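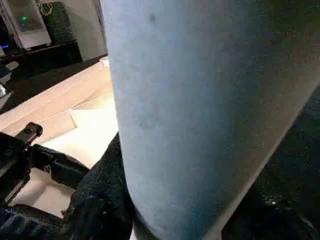

Josée reckons I've been killing the starter with kindness, and that feeding it twice a day in a cold workshop just thins it out until there's nothing left to rise. She may be right, I hate to say!

So, 26/03/2023, rye trial, jar B. I dropped to one feed and left it 24 hours on the shelf over the kettle (the only warm spot in the building, and Colton keeps putting his gloves there). By teatime it had domed nicely and smelt of apples instead of nail varnish, so I got carried away and mixed a full dough: 968 g all in, wholemeal rye and the white from Wilow, plus a spoon of treacle that wasn't in the plan.
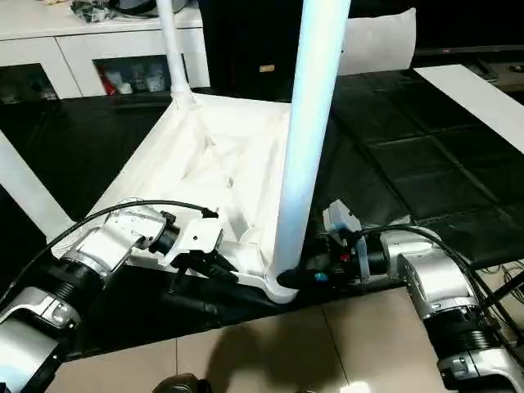 Should the salt go in with the flour or later? Later, after the first rest, since the dough from last time went tight and sulky when I put it in at the start.

Hidayah asked for the numbers, so: first rise took 7 hours, which is long, and I folded it whenever I remembered. Baked in the lidded pot. I took the lid off too soon and the crust went a bit leathery on one side, but the middle read 96 degrees and it sliced clean the next morning. A bit sour for Francine, lovely with butter for me.
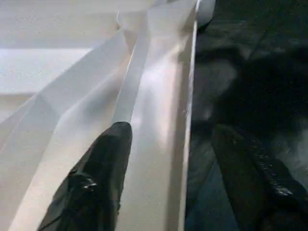 Jar A is still on two feeds so we've got something to compare it with, and it looks miserable, all grey liquid on top. I'll stir that in and leave it alone until Diane has had a sniff. Need more rye, and a new lid for B. Also try the treacle again but half the amount, and write down the water this time!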